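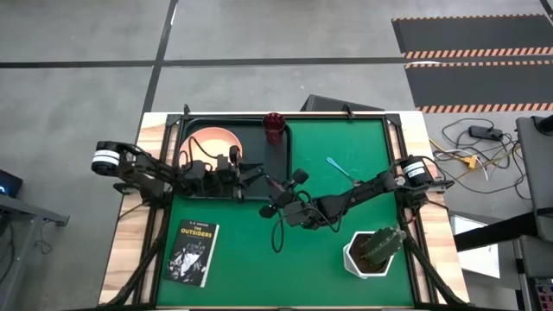 Irena Szewczyk would get rid of the tray first. Lempi Hirvonen would keep the tray and get rid of nearly everything else. The two have shared the running of the Nurmi reading room since November, and setting the tables is the one part of the job they still argue over.

Each table gets a plate, a cup, a spoon, a book and a plant. "People sit down faster if there is already something to eat from," Hirvonen says. She likes plastic because it survives the floor. The red cups came from a closing sale at Grender, 50 in a box, and 32 are left.

Szewczyk picks the books. She prefers paperbacks that visitors may have read in school, and "The Outsiders" goes out more than any other. "They pick it up and say, I remember this," she says. "Then they read four pages and their soup gets cold. I don't mind that."

The plants were a harder question. Real ones were tried on the window side and did badly – too much sun in the morning, and no one on hand to water them between sessions. An artificial cactus in a white planter was Hirvonen's idea. Szewczyk objected for a month and then stopped.

"It's fine," she says. "I dust it."

As for the tray, Szewczyk says it takes up room that a second book could use. Hirvonen says that it keeps crumbs off the green mat, and she is the one who wipes the mats down at four o'clock. The cloths go home with her in a Gresum bag and come back the next morning.

They plan to try one table without a tray next month. Hirvonen has already chosen which one – the small one by the door, where hardly anybody eats.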